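2019-08-08

Hi Boris,

Quick one on the Wasness kitchen money before I head away. We've now spent $2587 of the $3000, and I'm pretty happy with where it went!

The biggest chunk was the second-hand stove, which came to $700 with delivery (the fellow from Urban threw in the hose and fittings, bless him). It runs a bit hot on the left side, so the scones have to be turned halfway. The old one has gone to the tip. The rest went on shelving, the new tap, paint and a lot of crockery odds and ends.

Lunches are going well. We had 29 people at the last one, our best turnout so far, and almost all of them stayed on for a cuppa. I'd put out one urn and should have put out two. The Kurinness crowd came over by minibus and have asked to make it a regular thing – I said yes, and I hope that's all right with you.

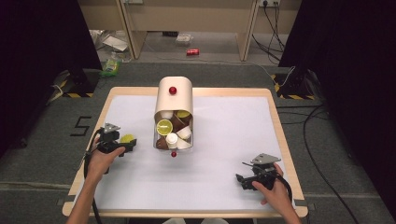 *Cups, some with coloured lids, in the cream holder.*

Still to do: the back door sticks whenever it rains, and Wurus haven't sent the final invoice for the tap. I've rung them twice. I'd also like to put whatever's left towards a decent set of saucepans, if the grant rules let me – could you check? The ones we've got have wobbly handles and I don't trust them with soup.

I'll send receipts in September with the proper spreadsheet. My neighbour has offered to help with the formulas, as you'll remember what happened to the totals last time.

Cheers, and thanks again for the backing!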